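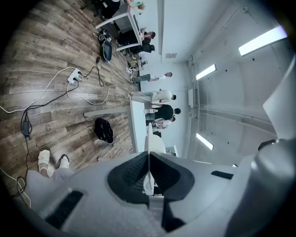 Mareike Kröger wrote:
I'd go with the wide brim, I really would. I know everyone says a big hat is rude to the people behind you, but it's a garden wedding in the middle of the afternoon and half the guests will be squinting by the time the vows come around. You'll be the comfortable one! I wore a big natural straw to my niece's and got nothing but kind words, and one request to borrow it.

pillboxandpearls
Replying to Mareike, and with love, because you talked me into the green gloves last year and I have never regretted them: no. A wide brim is for the races or for standing around on a lawn with a drink. Once you're in rows of chairs it's a wall. I sat behind one at Clisstead and saw the bride's left elbow and not much else. If Tansy wants something with presence, let it go up, or out to one side. A percher with a good quill would do it, and she can kiss people hello without poking anybody in the eye.

tansy_in_tulle
Oh, you two are wonderful, thank you. I should have put more in my first post. It's my oldest friend's wedding, I'm doing a reading, and the dress is a sort of dusty apricot crepe, knee length, with a boat neck. I have short hair, so anything on a comb slides right out. My budget was going to be 100 dollars, and then I saw a Van Hecke saucer in the window downtown and have been walking past it on my lunch break like a lovesick teenager. It's a good bit over.

Mareike Kröger wrote:
A reading changes things a little, I'll give you that. You don't want your face in shadow while you're up there. But you can tip a brim back, or take it off and hand it to your husband. Mine has held many hats.

oldfeltlady
Please don't take it off halfway through, dear. Hat hair on short hair is a terrible thing, and I say this as somebody who has been photographed with it. I worked a millinery counter for years and we always told customers that the hat goes on after the makeup and comes off when the dancing starts.

On the fit: short hair wants elastic or a covered headband. If you go with elastic, it runs behind the ears and sits low at the back of the head, never under the chin. Match it to your hair and it disappears. A headband base is easier if you're nervous, and you can stitch nearly any saucer or small percher to one. Wrap the band in velvet ribbon first so it grips.

brimful_bess
Is the Van Hecke the one with the curled edge? I tried it in navy and it was lovely but it pinched behind my left ear after ten minutes or so. Might just be my head, which is enormous. I ended up with a Flomitz and paid 80 for it, and I thought the sinamay was every bit as nice. The trim was a bit skimpy so I added my own silk flowers from an old one of my mother's.

pillboxandpearls
Bess, I have to argue with you about Flomitz. I had one go limp on me on a damp morning. Not ruined, but it drooped like a tired lily, and I spent the whole lunch pushing it back up with a finger. My daughter thought it was the funniest thing she'd ever seen. For sinamay I'd spend a little more, or go with a parasisal straw that has some backbone to it.

brimful_bess
Mine has been through drizzle and a christening and it's still perky! Maybe you had one from an older batch. They did change the stiffening, or so the woman in the shop told me.

oldfeltlady
Any sinamay will soften if it gets properly wet, whoever made it. Stuff the crown with tissue, let it dry away from the radiator, and it usually comes back. Keep it in a box in between, and not on top of the closet where the cat can find it. (Ask me about November.)

hatbox_harriet
Popping in to ask whether anybody has rented? There's a place called Drindevska that does occasion hats by the long weekend, and they have 584 styles on the site, which is far too many for me, I got as far as the lilacs and had to make a cup of tea. I rented a cream button hat with a veil for my cousin's and it came beautifully packed. The deposit did make me nervous around the gravy.

tansy_in_tulle
I hadn't even thought of renting! Harriet, how far ahead did you order?

hatbox_harriet
I left 2 weeks and that was fine, but I'd give it longer in the summer. They close orders early for the big race meetings too, so look at the calendar on their front page.

Mareike Kröger wrote:
I do think there's something sad about sending a hat back. I like to open the closet and see them all, every wedding and every silly lunch. But I admit I'm running out of closet.

tansy_in_tulle
Update, 10 Jul 2023: I went in and tried the Van Hecke, and it did pinch, in exactly the same spot Bess said, so that settled that love affair. The saleslady brought out a copper-colored saucer by somebody I'd never heard of, on a headband, with one long curled quill, and it came in under budget. I read two pages of my book out loud in front of the mirror and she could see my whole face. Mareike, I'm sorry, it's not a brim, but I promise it's not small either!

Mareike Kröger wrote:
Copper with apricot, oh, that will be gorgeous. You're forgiven. What are you doing about shoes?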